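Skollov Sofa in Dark Gray

Divano > Living room > Sofas > Skollov

$447
Color: Dark gray
Cover: Ravn fabric
Availability: Made to order, delivered to the room of your choice

Skollov is a fabric sofa for everyday use. It has a tall back, thick rounded arms and a seat deep enough to sit sideways on with your feet up. The cover is Ravn, a plush fabric with a slightly fuzzy surface, and we sell it in one color for this model. Dark gray reads a little differently from room to room. In daylight it is close to charcoal, and under a warm lamp it can show a faint brown tint. If the exact shade matters to you, order a swatch first. Swatches are free and come in the mail.

The seat and back are soft enough that the fabric will show shallow wrinkles and folds once the sofa has been sat on. This is normal for Ravn. Smooth the seat with the flat of your hand toward the front edge and most of them will go.

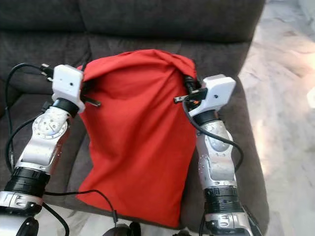 Back cushions can be lifted off and swapped left to right. We suggest doing this when you vacuum, so that both sides of the sofa wear at the same rate. The cushions close with a zipper along the bottom seam, but the covers are not meant to be taken off for washing. The zipper is there so a damaged insert can be replaced.

Dimensions

Depth: 39 inches
Back height above the seat: 27 inches
Narrowest doorway for delivery: 39 inches with the arms on

If your doorway is narrower, tell us when you order. The arms can be shipped separately and bolted on in the room. Mikkel Kirkegaard in our delivery office will call to go over stairs, elevators and tight corners. Please measure the door opening itself, inside the trim, and not the door.

Placing two sofas

Many customers buy Skollov in pairs. Pushed together in a straight line they take up a whole wall and leave nowhere to put a table, so we usually suggest setting them at an angle, with the rounded arms toward the middle of the room. Leave a strip of open floor between them wide enough to walk through. A small square side table fits well there and can be reached from both seats.

Check where your outlets are before you settle on a layout. A sofa pushed tight against the wall will press on plugs and bend the cords. Leave a hand's width behind the back, and keep chargers and adapters out on the open floor or on a table where air can get to them. They should not sit under the sofa or between the cushions. 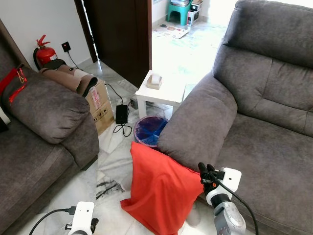
Reading time: 4 minutes

On hard floors such as marble or tile, use the felt pads that come in the hardware bag. Stick them on before the sofa is set down in its final place. Felt picks up grit over time, and grit scratches, so look at the pads now and then and replace them when they feel hard. Spare pads can be ordered from the parts desk.

Colors that go with dark gray

We get this question a lot. Dark gray takes strong colors well, and red is the one we sell most of to Skollov owners. A bright red or orange-red pillow stands out clearly against the fabric and is easy to change later. White and beige also work and look calmer. We are more careful about recommending black – lint from the sofa shows on it, and the two darks tend to run together in the evening.

One warning about red. Some red cloth gives off dye when damp. Wash a new throw, cover or cloth bag on its own before you leave it on the seat, and let it dry all the way through. Dye transfer is not covered by the warranty.

Cleaning

Vacuum with a soft brush, going in one direction. Blot spills right away with a plain white cloth. Do not rub. For dried spots, use lukewarm water with a small amount of mild soap, test it on the back first, and let the area dry before brushing the pile up again. Do not use bleach, steam or a stiff brush.

Loose threads should be clipped with scissors, never pulled.

Questions about the order

Can I return it? Yes, if it is unused and you still have the packing. Keep the cardboard until you are sure.

Can I get the cover in another color? Not for Skollov. The Skelau sofa comes in more fabrics and has lower arms.

Who do I contact about a fault? Write to Elínborg Bisgaard at the parts desk with your order number and a photo taken in daylight. Include one close photo of the fault and one of the whole sofa.
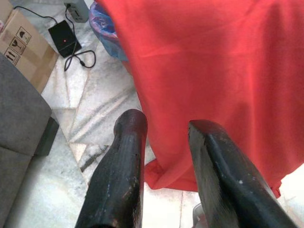

Divano Upholstery Department

Page text by Wendy Ellwood, checked by Sigrún Vídalín. Last updated Friday, May 19, 2023.

The price covers one sofa, the hardware bag and felt pads. Pillows, throws, cloth bags and side tables are sold separately. Orders for two sofas are delivered together unless you ask for separate dates. Orders placed in December take longer, and we will confirm the delivery week by email before any payment is taken.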